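Lista de inspección de recepción y entrega de relojes de pulsera
Taller central Lodora, servicio posventa
Revisión vigente desde: 2019-03-22
Ámbito: relojes mecánicos y de cuarzo con caja de acero, oro o titanio, propios o de las casas representadas (Pons y Stamwood)

Instrucciones de uso

La lista se cumplimenta en dos momentos: a la recepción de la pieza y antes de su entrega. Cada punto se marca con C (conforme), NC (no conforme) o NA (no aplicable). Todo NC exige un comentario escrito y la firma del responsable de banco. No se admiten casillas en blanco. Los comentarios que figuran tras cada bloque proceden de los establecimientos y forman parte de esta revisión.

Bloque A. Recepción

A.1 Número de serie legible y coincidente con la garantía o con la factura.
A.2 Fotografía de esfera, fondo y cierre antes de retirar la película protectora, si la hubiera.
A.3 Marcas, golpes y arañazos anotados en el croquis de la caja.
A.4 Estado del cristal: desconchados en el bisel, fisuras, velo interior.
A.5 Corona en posición cerrada. Si es roscada, comprobar el recorrido sin forzar.
A.6 Brazalete o correa: número de eslabones, pasadores, eslabones sueltos entregados por el cliente.
A.7 Presupuesto previo aceptado o, en su defecto, solicitud de presupuesto firmada.

Comentario al bloque A. El establecimiento de Stuscombe comunica que el punto A.6 se deja con frecuencia en NA cuando el reloj llega con correa de piel. El criterio correcto es C o NC: también se anotan el desgaste del forro y el estado de la hebilla.

Bloque B. Seguridad del puesto

B.1 Pulsera antiestática conectada y verificada al inicio de la jornada, obligatoria en calibres de cuarzo.
B.2 Disolventes de limpieza en recipiente cerrado y rotulado, fuera de la zona de la lámpara de alcohol.
B.3 Extracción en marcha durante el lavado de componentes.
B.4 Gafas de protección durante el pulido y la extracción de pasadores a presión.
B.5 Pilas agotadas depositadas en el contenedor específico, con los polos aislados.
B.6 Relojes con tritio o radio en la esfera: no abrir. Apartar en bolsa sellada y avisar al responsable.
B.7 Carcasa de la pulidora fijada y parada de emergencia probada.

El punto B.6 no admite excepción alguna, tampoco en presupuestos urgentes. Las piezas de procedencia dudosa se tratan como si contuvieran radio hasta que se haya efectuado la medición.

Bloque C. Apertura y movimiento

C.1 Llave del fondo adecuada al número de muescas. Queda prohibido el uso de alicates.
C.2 Junta del fondo retirada y desechada. No se reutilizan juntas en ningún caso.
C.3 Presencia de humedad u óxido en tija, tornillos o platina.
C.4 Amplitud y marcha medidas en las posiciones indicadas en la ficha del calibre.
C.5 Magnetismo residual comprobado antes de cualquier ajuste.
C.6 Masa oscilante sin roce con el fondo ni con los puentes.
C.7 En cuarzo, consumo del circuito dentro de la tolerancia de la ficha.

Las mediciones de C.4 se registran con el reloj a plena carga y se repiten transcurridas 12 horas. Ambas lecturas se adjuntan al expediente. Cuando la segunda difiera de la primera más de lo admitido en la ficha, el reloj vuelve al banco y el bloque C se cumplimenta de nuevo.

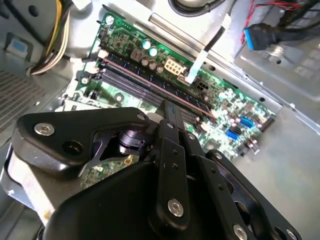 Stamwood objeta que la repetición a las 12 horas retrasa la entrega de los calibres de cuarzo, en los que la marcha apenas varía, y solicita que se exima de ella a los cambios de pila sin intervención en el movimiento. Se acepta la propuesta para esos trabajos, siempre que C.7 esté en C. En los calibres mecánicos el requisito se mantiene sin cambios.

Bloque D. Estanqueidad

D.1 Juntas nuevas de fondo, corona y pulsadores, engrasadas según ficha.
D.2 Ensayo en seco a la presión indicada en la caja.
D.3 Ensayo de condensación con gota fría sobre el cristal, únicamente si D.2 está en C.
D.4 Resultado impreso y grapado a la hoja de entrega.
D.5 Calibración del equipo de ensayo en vigor. La próxima corresponde al mes de junio.

Comentario al bloque D. Pons recuerda que sus cajas rectangulares con bisel atornillado requieren destornillador dinamométrico y apriete en cruz. Los tornillos del bisel se sustituyen cuando la ranura presente rebabas. No se entregará como estanca ninguna pieza con el cristal pegado por terceros.

Bloque E. Entrega

E.1 Fecha y hora ajustadas. Cambio de fecha verificado a medianoche.
E.2 Limpieza final de caja y brazalete, sin restos de pasta de pulir entre eslabones.
E.3 Componentes sustituidos en bolsa aparte, a disposición del cliente.
E.4 Garantía de la intervención sellada.
E.5 Piezas con importe de reparación superior a 400 euros: segunda firma obligatoria.
E.6 Custodia en caja fuerte hasta la recogida.

Plazos. El presupuesto se remite en un máximo de 14 días desde la recepción. Los relojes con algún NC sin resolver a los 17 días se notifican al establecimiento de origen, con copia de esta lista.

Archivo. El original permanece en el expediente de la pieza y la copia se entrega al establecimiento. Las correcciones se hacen con una sola línea, de modo que el dato anterior siga siendo legible, y se rubrican al margen.

Firma del responsable de banco: ____________________
Segunda firma (E.5): ____________________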